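Write the Reset Down First

Most arguments about good practice in robot manipulation are about safety: stop buttons, speed limits, who may stand where. Those rules matter, and most labs I visit have them taped to a wall. The rule I want to argue for is duller. Before anyone records a single run, the starting layout of the table should be written down, and so should how far it may change.

Plates and a dish rack are a common job, and a good one to think with.

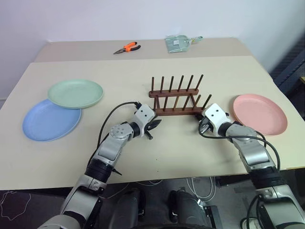
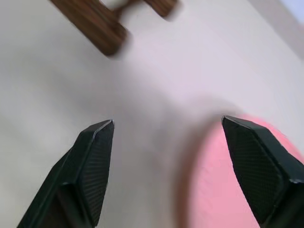
Ask three operators to reset a table like that and you will get three tables. One stacks the plates neatly. One spreads them out because it makes the grasp easier. The third copies whatever the last person did. All of them are doing honest work, and the data still drifts.

At Cloltum, where I worked until February, we collected 3,000 runs before Hugo Aranda asked which of them began with plates overlapping. We had no record. He went back through 400 by hand and gave up on the rest. We later threw out most of the set.

The sheet we ended up with had 11 lines. It named the objects allowed on the table, including the ones that play no part in the task. It said which plates could touch, how the rack could be turned, and when an operator had to call a run failed. That last line caused the most argument. Some people wanted to let the arm try again for as long as it liked. We settled on 40 seconds.

Melati Entili, who ran the Sakness trials, objects that strict sheets make narrow data. She has a point. A robot that has only seen one layout will be poor at the next. But variety can be written down too. If the plates should move, say how far and how often, and have the operator note what was used.

I would like to see buyers ask for this sheet along with the success rate. A rate without a starting layout is hard to compare with anything, and I would not pay for one.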